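The Price on the Quote Is the Small Number

When I started asking what it would cost to put a two-armed robot in an ordinary kitchen, I figured the answer would be one line on one piece of paper. Silly me! The first quote I got ran to four pages, and the arms were on page one. Everything after that was the stuff you forget about until it shows up late and holds up the whole project.

I got my education from Elias Qudah, who plans equipment purchases for Climen, a small outfit working on dish handling at home. He's been through two rounds of buying now and he keeps a spreadsheet I would describe as loving. It has 439 rows. The arms take up 2 of them. (The rest is brackets, cables, spare fingers, shipping, a cart, more cables.)

"People shop for arms the way they shop for cars," he told me. "Then they act surprised that you need a driveway."

His driveway, in this case, is a real kitchen counter with a sink in it, and he won't plan around anything tidier. Early on the team priced out a clean test bench from a supplier called Zulberg, and it would have eaten a painful slice of the budget. They bought plates and bowls instead, in steel and whatever colors were on the shelf, and spent the difference on spares. 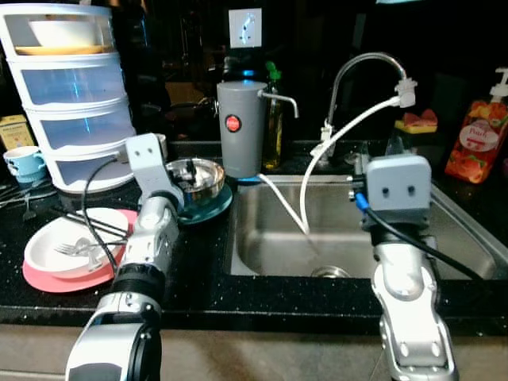
Spares turn out to be where I'd have gone wrong. I assumed you buy a thing, it breaks, you buy another. But the lead time on a replacement gripper from Boutros was 25 days when Elias ordered his first one in December, and for all of those days he was paying people to stand next to a robot with one working hand. Now he orders the second gripper with the first and treats them as a single price. He does the same with wrist cables – those get bent a lot more than you'd think, especially if the arms have to reach over a counter edge all day.

Then there's water. I asked whether he'd paid extra for sealed joints and got a long sigh. Sealed versions cost more and came with a longer wait, so he bought standard ones and wrote the sink work into the schedule as its own phase, with its own repair money. I liked that. If you know where the risk is, give it a row in the spreadsheet.

Software was the line I understood least. Biteo, the package Climen settled on, bills per arm, per month, and the clock starts when you sign. Elias signed a little too soon the first time and paid for two months of a program with no hardware to run. He was pretty cheerful about it, considering! This time the contract starts on delivery.

And please, budget hours for setup. His plan has 201 of them, covering mounting, calibration and moving everything three inches to the left after someone realizes the faucet is in the way. I laughed at that last part and he didn't, so I wrote it down.

If you're putting together your own list, start with the room and measure how far you need to reach, then go look at arms. Ask every seller what a replacement costs and how long it takes to arrive, and get it in writing. Elias has his third round of quotes coming in now, and he's already added a row for dish soap.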